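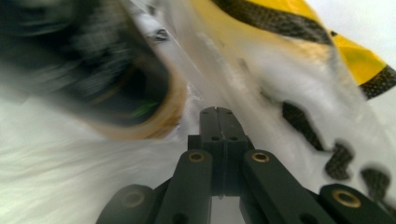 Todos os anos, quando acaba a época de concursos, volta a moda do suplemento milagroso para as articulações do cavalo. Este ano chama-se Prodix, custa 73 euros o balde e metade da nossa lista de contactos já me perguntou se vale a pena. Li o folheto duas vezes e continuo sem saber o que lá vem dentro em quantidades que interessem. Fala de «mobilidade recuperada» e de «movimento fluido», palavras que servem tanto para um curvilhão como para uma peça de plástico preto com casquilhos cor de latão, onde ao menos se vê o que gira e em torno de quê. Num cavalo de salto de catorze anos a conta é outra, e nenhum pó a simplifica.

O tal estudo que o fabricante cita acompanhou 100 cavalos, dizem eles, sem grupo de controlo. Perguntei por escrito quantos mudaram de trabalho, de piso ou de ferrador durante o ensaio. Responderam-me com um cupão de desconto. Também me garantiram que há 1,134 clientes satisfeitos – assim mesmo, com a vírgula à inglesa, o que já diz alguma coisa sobre o cuidado da tradução.

O Ayuba Aidoo deu Prodix à Whitlock durante o verão e acha que ela aquece melhor. Pode ser. Nesse mesmo período a égua passou a sair ao prado de manhã e deixou de trabalhar na areia funda do picadeiro velho. Eu apostava no prado, mas reconheço que também não tenho como o provar.

Quem quiser experimentar, que fale primeiro com o veterinário e mude uma coisa de cada vez. Filmem o cavalo a trote, em linha reta e piso duro, antes de abrir o balde e outra vez passadas seis semanas. E leiam o rótulo com atenção se ainda forem competir, porque «natural» não quer dizer autorizado.

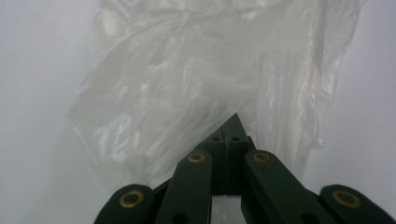

Estágio de outubro em Pradislow

As inscrições continuam abertas e o preço ficou em 313 euros, com boxe e duas aulas por dia. A alimentação não está incluída, apesar do que saiu na última newsletter. Tragam a ração habitual, já pesada, e o passaporte do cavalo em ordem.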